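Pumden Museum of Town and Country
Learning pages: ages 7 to 11

What is a grid?

A grid is a pattern made by lines that cross one another. Some of the lines run from side to side and the others run up and down. Where two lines meet, they make a point. Between the lines there are spaces, and in most grids these spaces are all the same size.

Grids are very old. People used them to plan streets, to share out fields and to copy drawings long before there were computers or printed maps. You probably use one every day. The squared paper in your maths book is a grid, and so is a chessboard. A calendar is a grid too, with the days set out in rows of seven.

Rows and columns

Two words are useful when we talk about grids. A row goes across, like a row of seats in a theatre. A column goes up and down, like a stone column holding up a roof.

If you know the row and the column, you can find one particular place in the grid. Theatre tickets work in this way. A ticket marked F12 tells you to look for row F and then for seat number 12. There may be hundreds of seats in the theatre, but only one of them is F12.

Finding places on a map

Many town maps have letters along the bottom and numbers up the side. The letter and number together are called a grid reference. To find square C4, put one finger on the letter C and another on the number 4. Move the first finger up and the second finger across. They will meet in the right square.

On some maps the numbers belong to the lines and not to the squares. When you read one of these maps, always give the number along the bottom first, and then the number up the side. Some people remember this by saying "along the corridor and up the stairs". If you mix up the two numbers, you may end up in the wrong village.

Towns built on a grid

Some towns grew slowly. Their streets bend around hills, streams and old farm tracks. Other towns were planned before anyone lived there, and the planners often chose straight streets that crossed at right angles. A right angle is the shape of the corner of a square.

The new part of Burnisitz was planned in this way. The old town, beside the river, has narrow lanes that twist and turn. When the railway came, the town council asked a surveyor named De Smet to lay out new streets on the flat land to the north. His plan can be seen in Gallery 5. It shows 219 building plots, each with its own number, and a market square in the middle.

Straight streets made the land easy to measure and sell. They also made it simple to give directions. There were some problems as well. The wind blew strongly along the longest streets, and one hill was so steep that carts could not climb it. De Smet had drawn his lines straight over the top. A flight of steps was built there later, and people still use it.

Grids with points

In many grids we look at the squares between the lines. In others we look only at the points where the lines would cross. The lines do not have to be drawn at all. Trees in an orchard are often planted in this kind of grid, so that each tree has the same amount of room and the fruit pickers can walk between them.
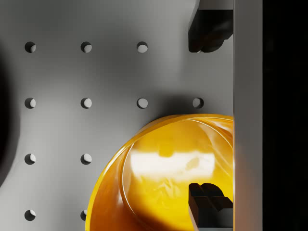

Round holes in a grey pegboard. They are evenly spaced in rows and columns.

Dots, pegs and holes can all mark the points of a grid. Dotty paper is used in schools for drawing shapes. If you join four neighbouring dots, you will make a small square. If you miss out some of the dots, you can make bigger squares, rectangles and triangles. You can even make a square that is tilted to one side, although this takes some practice.

Using a grid to copy a picture

Artists have used grids for hundreds of years. Suppose that a painter has made a small drawing and would like to paint it on a large wall. The painter draws a grid over the small drawing, and then a bigger grid on the wall. Both grids must have the same number of squares. The painter then copies one square at a time.

The ceiling of the Sindia Hall, next to our museum, was painted by this method. Veerle Dewulf, who cleaned and repaired the ceiling, found faint lines of chalk underneath the paint. By measuring the gaps, she worked out that the painters had used 1,881 squares to cover the whole ceiling.

Grids under the ground

Archaeologists are people who study the past by digging up things that were left behind. Before they begin, they mark out the ground with string and wooden pegs to make a grid. Each square has its own letter and number.

When an object is found, the archaeologist writes down the square it came from and how deep it was. This matters a great deal. A single bead cannot tell us very much, but many beads found close together in one square may show that somebody once made necklaces there.

"We draw everything on squared paper before we lift it," explains Pieter Jacobs, Keeper of Archaeology at the museum. "Once an object has been moved, the drawing is our only record of where it lay."

Try it yourself

You will need: squared paper, a ruler, a pencil and a simple picture from an old magazine or comic. Please ask an adult before you draw on the picture.

1. Use the ruler to draw a box around the picture. Divide it into 6 columns and 6 rows.
2. On the squared paper, draw a larger box with the same number of columns and rows.
3. Write letters along the bottom of both boxes and numbers up the side.
4. Choose a square, such as B3. Look carefully at where the lines of the picture enter and leave it.
5. Copy those lines into the matching square on your paper. Carry on until every square is finished.
6. Rub out the grid gently.

Words to remember

Column: a line of things going up and down.
Grid reference: the letters or numbers that tell you where to look on a map.
Plot: a piece of land marked out for building or growing.
Row: a line of things going across.
Surveyor: a person who measures land.

Teachers may borrow the Grids and Maps loan box from April. Please contact the Learning Office at the museum to reserve it.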